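Notes from the pantry: September

Hello again, everybody! I promised last month that I'd report back on the Great Grocery Experiment, so pour yourself something warm, it's a long one.

For the newcomers: back in the spring I added up what our household of three was spending on food, and I had to go sit on the porch for a bit afterward. We were well over $500 a month before a single pizza night, and a shameful share of it was ending up in the compost. Half bags of spinach. The good cheese, gone fuzzy. So I set myself one rule for the summer: I plan dinners before I shop, on paper, and I buy what's on the paper.

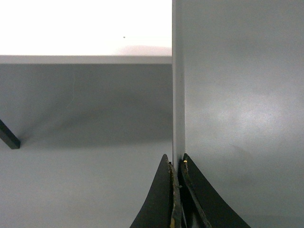
Planning dinners sounds like the easy part until you sit down to do it. My first try took most of an evening and I ended up with seven pasta dishes. What finally helped was giving each night a kind of food (soup, eggs, something on rice, leftovers) and filling in the blanks from whatever was already in the house. That meant knowing what was in the house, so I pulled everything out of the pantry and sorted it. I'm now a complete convert to dividers. A narrow upright panel on a plain pale gray shelf, like the one in the photo, does more for me than any fancy bin ever did. Beans on one side, tomatoes on the other, and I can tell in a second if we're low. Before this I owned four open jars of cumin.

Then comes the list itself. I write mine in the order I walk the store, which at the Prosine Market means produce first, then dairy, then the long haul down the canned goods. If I write it in any other order I end up doubling back past the bakery counter, and we all know how that goes. (Kettunen's cardamom buns are the reason the first month's numbers weren't better. I regret nothing!)

I also keep a small column on the right for prices. I don't fill it in for everything, only the stuff I buy every week – milk, eggs, coffee, oats, butter. After a couple of months you get a feel for what's a real sale and what's just a yellow sticker.

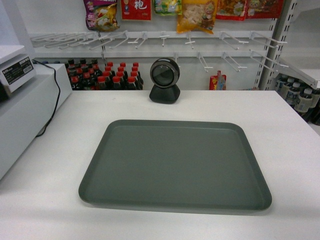 One of you wrote to me after the last issue to say that the price column was fine for people with patience, but she gets the same result by taking cash to the store and leaving the cards at home. She said the first trip was mortifying, with a jar of olives going back at the register and a line behind her, and that she's never needed to do it again. I tried it for two trips. It does work, I'll give her that, but I'm terrible at carrying coins and I spent the whole time doing sums by the frozen peas instead of thinking about supper. If you're a cash person already, I'd say go for it.

A few things that flopped, in the interest of fairness. Batch cooking on a free afternoon was not for us. I made a giant pot of lentil stew and by the third bowl my family was looking at me with real sadness. Buying rice in the enormous sack was also a mistake, mostly for my back. And the Rilteck app that a lot of people swear by was more typing than I wanted to do with wet hands. The pad on the fridge wins.

Shopping late has been a nice surprise, though. I go at eight in the evening now, after the dishes. The parking lot is quiet, the bread is marked down, and I can be in and out in 15 minutes if I don't stop to chat. The drawback is that some things are sold out by then, so I write a second choice next to anything I care about. No green beans? Fine, broccoli.

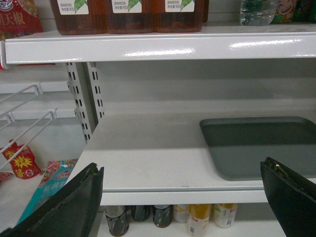
My sister, after reading a draft of this over the phone with me, wanted it noted that second choices are where the whole plan falls apart for her. She'd sooner skip the item and cook around it, and she thinks I make far too much fuss about vegetables matching the recipe. She may be right. She also feeds five people on less than I spend on three, so I've asked her to send me her soup notes, and if she does I'll print them.

Now for the number you've been waiting for. Our August total came to $322, buns included! I nearly framed the receipt. I don't expect it to stay that low once the garden quits and the lunch boxes start up again, but even if it creeps back some, I'm throwing away so much less that I'm calling it a win. 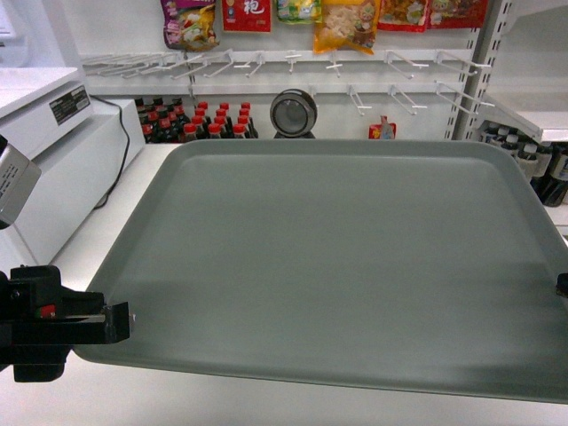 Gray tray on a white tabletop.

Next month I want to talk about freezers, and what you all keep in yours. If you're anywhere near Skundik and have a surplus of plums, please write to me before you put them out on the curb. I have jars, I have sugar, and I'll trade you for zucchini, of which I have far too much.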